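Wed 12 December
By the Graromport office

The new chairs for the main hall at Cluvbridge have arrived, and the first 124 are already in their rows. We chose the Costa model, the one with the higher back and the padded seat. It was not the cheapest offer, but the members who tried it at the open evening asked for it again and again, and we think they were right.

The fabric took us more time than the chair. Jestlow sent us 15 colors, and at the end we had to decide between a dark gray and a soft green. The green won by 3 votes.

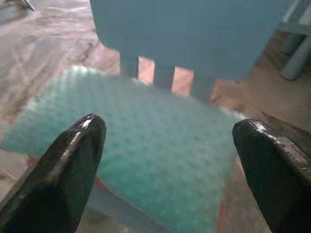
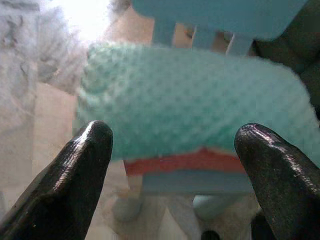

The side rows will stay with the old benches until January, when the second delivery comes. Please do not move the new chairs by yourself, also not for a short meeting. They are joined together under the seat, and the joint can bend if one person lifts from one end only. If you need another arrangement, write to the office and we will do it for you in the morning.

Some of the old chairs are still in good condition. We keep 21 of them for the small room upstairs, and the others can be taken home by any member who wants them. They are standing near the back door, with a list where you can put your name.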